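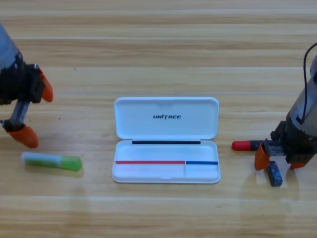 Your questions about the new packing tables

Many of you stopped me in the hallway or left notes in the box by the time clock after we told everyone that the pencil case line at Haslam was getting robot arms, and I promised I would write the answers down in one place so that the evening crew hears the same things the morning crew does. I've kept your questions in more or less your own words. If yours is missing, please don't think it was ignored, it may just be that I'm still waiting for a proper answer from upstairs.

Seon-mi Baek, Packing and Kitting

Is my job going away?

No, and I wanted to put this one first. The staff on the kitting floor stays the size it is now, and that was agreed in writing before the first arm was bolted down. When people retire or move to Clelitz, their places will be advertised the way they always have been. I can't make promises for ten years from now, and I'd be uncomfortable with anyone who did, but for the period covered by the present agreement nobody is being let go on account of the tables.

What do the arms do, exactly?

They fill pencil cases. Two arms work at each table, one from either side, and they pick up the pens, markers, glue sticks and other small items and put them in the case. That's the part of the job most of you have told me hurts your wrists by the middle of the afternoon, and it was the reason we picked kitting over labeling, which was the other candidate.

They do not choose what goes in a kit, they don't read the order sheet, and they don't decide when a kit is good enough to ship. All of that is still yours.

How fast are they?

Slower than you! I'm happy to say so. On a good shift one table finishes 588 cases, and an experienced pair of packers will do 700 without looking especially rushed. What the table does do is keep the same pace straight through lunch, so by the end of the day things come out closer than you might expect. We are not going to use the table's numbers to set anybody's target, and if a supervisor suggests it to you, come and find me.

What will I be doing if I'm assigned to a table?

You'll set out the items, start the run, and check the finished cases before they go in the carton. You'll also be the person who steps in when something rolls away or gets picked up crooked, and it does happen, particularly with anything round. Ha-rang Heo was our first table lead, and she tells me the hardest thing to get used to was keeping her hands to herself when she could see a marker was about to go in backwards. Pause the table first, please, every time, even if you're sure you can beat it.

The rest of the day is rotation: carton building, returns, and the small custom orders for Bastus that have always been done by hand and will go on being done by hand.

Is it safe to stand near one?

Yes, as long as you stay behind the yellow line while it's moving. There's a pause button on both sides of every table, and anyone at all may press it, including visitors and people from other departments. You won't be asked to explain yourself. The arms move fairly gently, but a gripper can still pinch a finger, so tie back long hair and leave loose bracelets and lanyards in your locker.

I'm not good with computers. Can I still be a lead?

Please do apply. The training takes 34 hours, all of it paid and all of it during your ordinary shift, and most of it is spent at a real table with Seung-woo Han next to you. The screen has large buttons and comes in English, Korean and Cantonese (Ngan-ling Lam went over the Cantonese wording herself, and it reads a good deal better than the first version did). Several of the people who worried the most about this are now the ones I send new trainees to.

Does the lead position pay more?

It does. Leads move up a pay step on the day they finish training, and they keep it when they rotate back to hand packing.

Are the cameras over the tables recording us?

The cameras point down at the tabletop. They may catch your hands and sleeves when you're laying things out. The recordings are used to correct the arms' mistakes, and they aren't used for attendance, discipline or reviews. Ju-won Tak holds the written policy and will gladly go through it with you line by line if you'd like.

Will the Ernen building get them too?

Not before December. Ernen packs mostly art sets, with brushes and soft tubes, and the arms aren't ready for those. We'll hold a meeting over there before anything is decided, and the packers will be asked what they'd want taken off their hands first.

I have an idea for how to lay the table out better. Who do I tell?

Me, or Seung-woo, or the notebook hanging at the end of each table. Moving the glue sticks closer to the case came out of that notebook, and so did the rubber mats you're standing on.

Questions? Packing and Kitting office, Haslam, extension 2 | © Haslam Packing and Kitting | Back to top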